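How Our Neighbors Use Their Kitchen Tables: Project Report

When our class was asked to pick something ordinary and study it properly, I picked the table. My grandmother did everything at hers — bills, bread, homework, arguments — and I wanted to know whether people in the Kudari apartments still live that way. I left 600 survey cards in mailboxes in April, and 81 came back filled in, some with long, lovely notes squeezed into the margins.

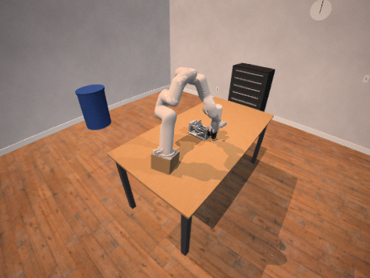
Fig. 1. Table and plank floor, with the walls left plain.

The first thing I learned is that eating is only a small part of it. People sort mail, mend clothes, and sit with a cup of coffee long after the dishes are done. I also visited 8 homes, mostly on Saturday mornings, and I'm so grateful for all the cake. Several families told me they chose their table before they chose the apartment, and one couple had carried theirs up the stairs upside down, laughing the whole way.
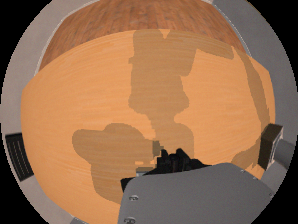

Mairéad Cronin told me that she never minded the scratches on hers, and that she would sooner part with the sofa, the television and both bookcases than let anyone sand the top smooth.

I heard much the same on Soltell Street, where the older tables seemed to be the most loved. Price hardly came up, although one family had saved for two years for theirs. Next time I would ask the children too, as they had plenty to say and my cards had no room for them.
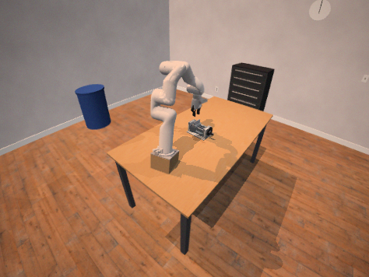 Fig. 3. Light tabletop, dark legs.

My full notes, all 2,000 words of them, are in the class binder.

Contact: Ostach School Projects Office | Copyright Ostach School | Back to top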